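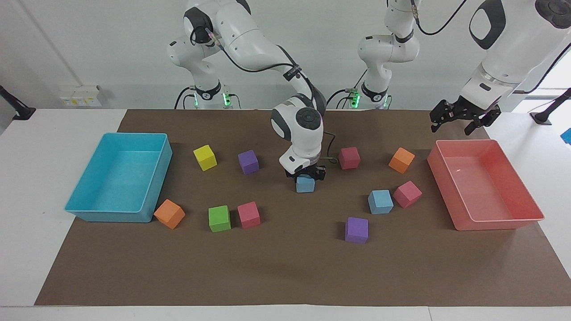 Rüdiger Stüber had run the Drukton press at Drilell for most of his working life, and when they sold the press they sent him upstairs to play with blocks.

It was put to him differently. The young woman from personnel used the word "demonstrator." He would hold two handles, the robot would do whatever the handles did, and the robot would learn from this, the way a child learns swearing. He asked what the robot was meant to learn. She looked at her sheet. "Tidying," she said.

The room was on the second floor, on the side facing Floltthorpe, where the afternoon sun came in and made everyone sleepy. The woman in charge of it was called Yang, and she had the patience of someone who had once been very impatient and been spoken to about it.

"Pick up a cube, put it in a bin," Yang said. "Then another cube. When they're all in, press the pedal and we dump them out again."

"Which bin?"

"The instruction comes up on the screen. Today it's warm colors in the red one, cool colors in the blue one."

Rüdiger studied the table. "Is purple warm?"

Yang opened her mouth and closed it. She went to find out. She was gone long enough for him to sit down, adjust the chair, and move the right handle an inch to see what would happen. The arm on the left moved an inch. It took him a second to work out that the robot was facing him, and that its right hand was therefore over there, like a man across a dinner table reaching for your bread.

"Purple is cool," Yang said, coming back. "Pink is warm. They had a meeting."

He started with the light blue. He brought the right gripper down over the middle of the paper, squeezed the trigger, and felt nothing. That was what he disliked most in the first hour. At the press you knew a sheet had fed badly by the feel of the floor. Here he squeezed and a pair of black fingers shut on a piece of foam six feet away, and his own fingers were told nothing about it. He lifted. The cube came up. He found he was holding his breath, over foam.

"Nice," said Yang.

"Don't say nice."

"I say it to everybody."

By ten he had filled both bins and dumped them more than 75 times, or so the screen claimed, although the screen also claimed he was named Rudger Stuber and that his session was going "great." He dropped a yellow one. He nudged an orange one up against the side of the bin, where the fingers couldn't get around it, and spent a while worrying at it like a bear with a jar. When he finally got it loose he said a word that had been popular in the press room.

"Does it learn that too?" he asked.

"No sound," said Yang. "It does learn the part where you shook the arm at it."

"I'll do that one over."

"Leave it. They like it when people make a mistake and get out of it."

He thought this over for the next several cubes. In all his years at Drilell nobody had liked it when he made a mistake and got out of it. There had been forms.

The left arm gave him trouble. He was right-handed and kept forgetting he owned it. It hung out by the red bin with its claws open, waiting, like a nephew at a funeral. Yang said a good demonstrator used both. So he made himself use both, and put a pink one in the red bin with the left while the right was carrying a green one the other way, and for about as long as that took he felt like a conductor. Then the two arms met over the middle and everything stopped and a red box came up on the screen.

"They can't cross," Yang said.

"You might have mentioned it."

"It's in the handbook."

"Who reads the handbook?"

She had written the handbook. She told him so, without heat, and reset the arms.

After lunch they let the robot try it alone. Yang pressed something and told him to take his hands off the handles, and he put them in his lap. The right arm came down over the middle, stopped a little short, and hung there. He knew that pause. He did it himself, to let the thing quit swaying. Then it closed on the cube, lifted it, and held it a moment longer than it needed to.

"What's it waiting for?" said Rüdiger.

"You do that," Yang said. "Every time. You pick it up and you look at it."

"I'm checking it."

"For what?"

He couldn't tell her. On the press you pulled a sheet and you looked at it. The arm finished looking, swung over to the blue bin, and missed by the width of a thumb.

"Nice," he said, and reached for the handles.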